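Skimdale Housing Repair Program
Progress report to the Cenano Fund, Nov 7, 2021

Work has continued on schedule since July. The program has now completed repairs in 70 homes, and over 2000 residents have received the winter heating guide. Eight applications remain under review — all from the Oei district.
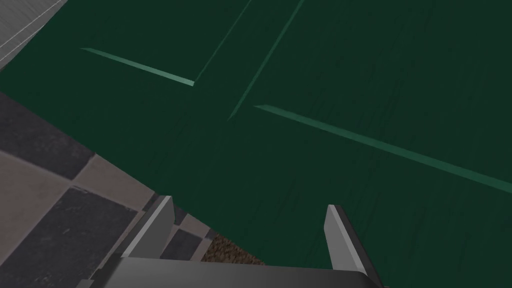
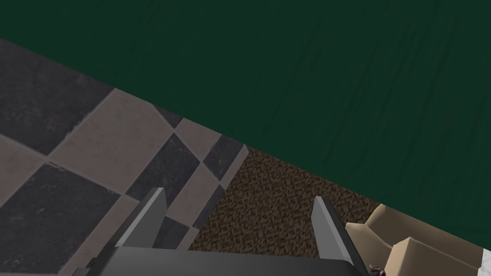

Dark green surfaces, computer renderings.

Jallex has delivered the remaining insulation under the existing contract. Spending is within the approved budget, and no change to the grant terms is requested.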